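Morari Shared Kitchen
Minutes of the October members' meeting

Held in the ground floor meeting room. The meeting opened at 6:30 p.m. There was a quorum. Apologies were received from the two members on the evening roster.

1. Minutes of the last meeting

Accepted with one correction. Item 4 should read "dish towels," not "paper towels." The order for dish towels has been placed with Stamatopoulos and has not arrived.

2. Money

The balance of the small works fund is $172. This is after paying for the wallpaper paste and the replacement faucet washer. The second roll of wallpaper was a remnant from Grolmont and came in under the amount set aside. The meeting agreed to leave the balance where it is until the sink quote is in.

3. The small prep station

Members were reminded that the papering and the fitting of the racks were approved in the spring, and that this meeting was to decide whether to keep the layout or change it before the winter classes start.

The paper was generally liked. One member said the bullfinches and pine cones would look out of season by April. Another said the kitchen has no seasons and the paper is wipeable, and that was the reason for choosing it. A proposal to paint over it was put and did not find a second. Agreed to keep the paper. Splashes are to be wiped off the same day with a damp cloth and no scouring pads.
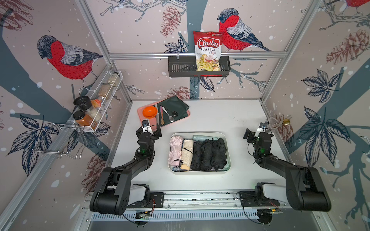 Item 3: prep station, with the chip basket on the back wall and the spice rack at left.

The wire basket on the back rail was discussed at some length. It was put up for dry snacks and packets, and at present it has the cassava chips in it. Two members would like it used for onions and garlic. The objection was that onion skins drop through the wire onto the worktop. Agreed that the basket stays for sealed packets only. Opened bags are to be clipped shut or taken home.

The spice rack on the left wall raised more comments than expected. The jar of grains has been found on its side more than once, and members cannot always tell what is in the jars. A new member asked whether the white granules were salt or sugar and got two different answers from the room. Agreed as follows:

Every jar is to have a label on the side and a second one on the lid, with the month it was filled.

Tall jars are to stand at the wall end of the rack if they fit, or go in the cupboard if they do not.

Loose packets, including the orange one, are to be emptied into a jar or moved to the basket.

Nothing is to be stored on top of the rack. The black container is to be moved to the shelf by the door once somebody says what is in it.

The hooks under the rack can stay. They are for light utensils. Pans go on the pot rail across the room.

The pink tray was agreed to be useful and is to stay at the back left of the table, with the orange bowl on it. The bowl is for scraps during class and is to be emptied at the end of each one. There was a question about the green cloth. It is not one of the kitchen's numbered cloths. If it is not claimed by the next meeting, it goes into the rag bag.

4. Winter classes

The bread class is full at 8. The pickling class has places left. Class leaders asked for a clear table when they arrive, and it was agreed that the previous user must have everything back on the tray or the racks by the end of the booking. A request to start the bread class earlier was turned down — the oven is booked until 5:00 p.m.

5. Cupboards

The jar count was done before the meeting. There are 26 empty glass jars with lids, which is enough for the relabeling and for the first pickling session. Jars without lids are to go to recycling.

6. Sink

Osano has looked at the drain and will send a written quote. Until then the left sink is for rinsing only, and coffee grounds are not to go down either one.

7. Any other business

The step stool is still missing. The fridge list will be replaced, as the current one cannot be read. A member asked for a second hook for aprons, and this was approved.

The meeting closed at 7:50 p.m. The next meeting will be held in the same room, with the sink quote first on the agenda.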